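Endorsement withdrawal

An endorsement withdrawal, also called an un-endorsement or, among campaign staff, a walk-back, is a public statement in which a person or organization takes back support it had earlier given to a candidate for office. It has no legal standing in most places. Ballots are not reprinted, money already spent stays spent, and the candidate usually keeps the yard signs.

Terminology

Writers on campaigns generally separate a withdrawal from a lapse. In a withdrawal, the endorser says something. In a lapse, the endorser's name disappears from a list on the candidate's website, often late at night, and both sides decline to discuss it. A third form, the "suspended" endorsement, lets the endorser wait for more information, a period that in practice tends to end shortly after the polls close.

A withdrawal also differs from a cross-endorsement, in which support moves directly to an opponent. The two can happen within the same statement, but endorsers who do both at once are commonly accused of having planned it, and so most leave a decent interval of a few days.

Causes

The usual grounds are a candidate's past remarks, a candidate's recent remarks, and a candidate's failure to remark on something when asked. Disputes over the use of a name or likeness are also common. Relatives of deceased officeholders have objected to campaigns that quote the dead approvingly, on the theory that the dead might have wanted to be consulted.

Polling is rarely given as a cause. Withdrawals nonetheless cluster around candidates who are losing, a pattern that endorsers attribute to conscience.

Form of the statement

The typical statement runs to a few short paragraphs. It opens by recalling the original endorsement and the good faith in which it was made, moves on to the endorser's deep disappointment, and closes by wishing the candidate's family well. The word "values" is close to universal. The word "mistake" is uncommon and, where it appears, generally belongs to the candidate.

Since the rise of social media most withdrawals have been issued by phone, and timing has become less orderly. Campaign handbooks once advised releasing bad news late in the afternoon, after the evening papers had been put to bed. Several still do, although the evening papers in question have closed. 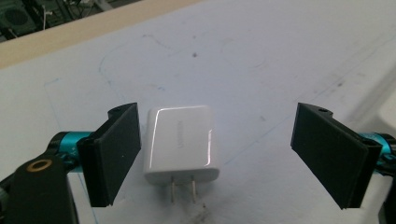 A small white wall charger with a two-prong plug.

Notable cases

The mayoral race in Stovach is the case most often cited in training materials. The town's merchants' league endorsed the incumbent in August, withdrew the endorsement 2 weeks later over a parking plan, and restored it when the plan was dropped. The challenger then adopted the parking plan and asked for the league's support, which was given in error by a branch office and withdrawn before lunch. The incumbent won by 30 votes. Both campaigns credited the league, one of them bitterly.

In Lillunska, a regional teachers' union withdrew support from all 3 candidates for a single council seat, including one it had never endorsed. The candidate in question used the withdrawal in her advertising as proof of a relationship.

The Vaněk Ward contest is remembered mainly for its printing bill. The local paper, the Troltell Courier, had endorsed a candidate for the ward seat on its front page and withdrew the endorsement after the presses had started. The paper sent staff out with correction slips to be tucked into each copy. By its own account it had 2,000 slips and considerably more newspapers, leaving the ward with two editorial positions depending on the street.

Effects

Evidence that withdrawals change votes is thin. Many voters are unaware of the original endorsement, and a withdrawal may be the first they hear of it. Some consultants regard this as free publicity and have been known to say so within earshot of reporters.

The effect on relations between the parties is better established. Candidates who win tend to remember the withdrawal. Endorsers tend to remember the endorsement, and mention it when requesting a meeting.

Prevention

A few organizations now attach conditions to their support, setting out in advance what would cause it to be taken back. Campaigns dislike the practice, as the list is promptly obtained by the opposing side and read aloud at debates. Others endorse only in the final days before an election — a method that reduces the chance of embarrassment along with any usefulness to the candidate.

See also

Concession speech
Dark horse candidate
Non-apology apology
Party switching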